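Course handout: Soft Blocks, Trays and Tables in the Play Corner

Reading time: 4 minutes

Unit 3, for students on the early years placement at Fellport
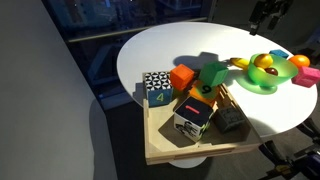
1. What this unit covers

This handout goes with the Sunday session. It deals with soft blocks kept in a low tray: how to choose them, how to set the tray down, and what to do with them when the session ends. Bring it with you, as there is space on the back for your room plan.

Soft blocks are used with babies from sitting age and with toddlers. They are light, they make no noise when dropped, and a child can grip a corner with one hand. They are poor for building tall towers. If you want towers, use the hard blocks from Unit 4.

2. Choosing a set

A mixed set is more useful than a matching one. The six blocks in the tray at the top of this handout show the kind of mixture we mean. Two have a numeral you can read straight away, a 4 on light blue and a 9 in black. One is plain bright orange, another is green, and there are black-and-white patterns for the youngest babies, who look longest at strong contrast. The dark grey one gives you something quieter to put beside them.

The blocks need not all be the same depth. The orange block with the 9 is flatter than a cube, and a flat block is easier for small hands to slide.

Check before buying:
- seams closed all round, with no loose thread
- label says machine washable at 30 degrees or above
- no side shorter than 50 mm
- nothing glued on

The college set came from Irnix. Cliseo sells a similar one with animals in place of numerals. Either will do for the course.

3. The tray

Use a shallow tray with low walls. Light wood is good because both dark and bright blocks stand out on it. The walls should stop a block rolling away and still let a seated child reach over them.

Leave the blocks in a loose group. Do not line them up or put the numerals in order. A child who finds a finished row tends to leave it alone.

Look at where the tray sits on the table. A rectangular tray on a round table will often stick out over the front edge, as the one in the picture does. For an adult sorting the set this is handy. With children present, push it back until the whole base is supported, or move it to the floor mat. A child who leans on an overhanging edge can bring the tray down.

4. Light

Strong sun changes what a child sees. A white tabletop throws back a lot of light, and one end of the tray can be bright while the other is in shade. Dark blocks are hard to make out in the shaded end. Turn the tray or swap the blocks over.

Sunlight can also be part of the activity. A see-through coloured bowl puts a patch of its own colour on a white table, like the green one next to our tray. Toddlers will try to pick the patch up. Let them.

5. Fruit on the same table

Many rooms have one table for everything. If there is fruit out, keep it outside the tray. A yellow banana lying behind a green block is easy to overlook, and it marks fabric badly if it gets squashed. Wipe the table before the blocks come back to it.

Real fruit may be used for colour matching with children over two, under supervision. Cut plums and remove the stones first.

6. Washing and storing

Wash after every session with babies, otherwise weekly. Use a net bag and a slow spin of 400. Dry flat and turn once. A block that still feels heavy is damp inside and must not go in the cupboard.

The tray is wiped with a damp cloth and stood on its edge to dry. The store cupboard code is 947.

7. Task for next time

Draw your placement room and mark where you would put a tray of blocks at ten in the morning and at three in the afternoon. Write two or three lines on the light at each time. Further reading is Avotiņš, chapter 2, on the shelf by the door.

Comments (3)

Is the 30 degree wash enough if a baby has been sick on one? Ours came out still smelling.

Do that one by hand first with soapy water, then put it through twice.

We only have a plastic tray at my placement, dark blue. The charcoal block more or less vanishes in it, so I put a white tea towel in the bottom.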